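How to Log the Movies You Watch So You Can Find Them Again

Tariq Hashmi

I have kept a list of every movie I've watched since college. It stands at 1,359 titles. For a long time it was only titles, and that made it close to useless when a friend asked for something good and short. The setup below takes an evening to build and two minutes per movie after that.

What you need

A spreadsheet program, or a paper notebook with at least 400 lines. I used an app called Skunetti for a while, but it wouldn't export my notes, so I went back to a spreadsheet.

Step 1. Make the columns

Use these: title, year, director, running time, where you watched it, rating, one-line note. Put the year in its own column. Remakes share titles, and you will want to sort by decade sooner or later.

Step 2. Pick a rating scale and leave it alone

I use one to five with no halves. If you change scales later, the old numbers stop meaning anything. When I moved from ten points to five I had to redo 71 entries by memory and I don't trust any of them.

Step 3. Write the note the same night

One sentence. Skip the plot, which you can look up. Write what you'd tell a friend: "Slow first hour, great train sequence," or "Too grim for a weeknight." I do mine in the kitchen before bed.
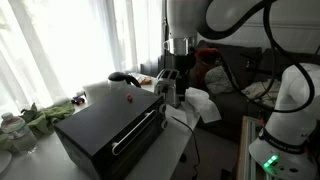
The kitchen table by the curtains, toaster oven and all.

Step 4. Add tags for mood

Keep the list of tags short. Mine are funny, bleak, scary, quiet, loud and kids OK. "Bleak" gets the most use, mainly as a warning. A movie can have more than one tag.

Step 5. Mark rewatches on a new line

Don't overwrite the old rating. Add a second line with an R after the title. Trodine was a two for me the first time and a four the second, and I like having both.

Step 6. Back it up

Save a copy somewhere else once a month. I do it on the first Wednesday.

To find something to watch, filter by tag first, then by running time, then sort by rating.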